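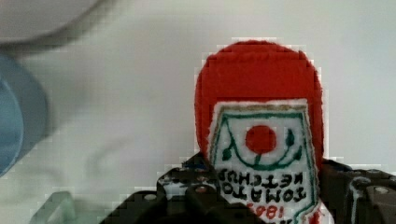 Leonor Coelho has ten minutes before the bus leaves and she spends the first two of them looking for her other boot. "Ask me while I look," she says. So we do.

Pruvonside are in the last eight of the cup. First time in the club's history, after a 2-1 win away at Massawe which hardly anyone outside the town saw coming. Coelho, captain and centre half, headed the second.

"I didn't see it go in. I was on the floor. Meifang sat on me and shouted, so I guessed."

That would be Meifang Su, who took the corner. She joined from Bernora in October and has 9 assists already. Quiet in interviews, less quiet on the pitch. "I aim at Leonor's head," she says when we catch her by the kit bags. "She's tall. It is not a complicated plan."

The draw has given them Tultano, at home. Tultano have won the thing twice and pay full-time wages. Pruvonside train three evenings a week and Coelho teaches maths in the day. Worried?

"Bit. They press very high, they don't let you breathe. We lost 4-0 to them in a friendly and it could of been more." So what changes? "We go longer, earlier. And we don't give the ball away in the middle like we did that night. I gave away two of the four so I'm talking about me."

The gate for the last home match was 1,009, the best this season. The ground holds 4,000 and the club is hoping to open the far terrace for the quarter-final. Su has never played in front of a full one. "At Bernora you could hear people unwrapping sandwiches."

Coelho is on 146 appearances and her contract is up this summer. Has she signed? A long look. "Ask me after Tultano." Has she been offered one? "Ask me after Tultano."

Knee is fine, by the way – she came off late on against Massawe with ice on it, but trained last night in full. Su had a cold and trained anyway.

The boot was under teh physio's coat. Coelho is last on the bus, still tying it, and shouts back that tickets are on sale at the club shop from tomorrow morning, cash only until they mend the card machine.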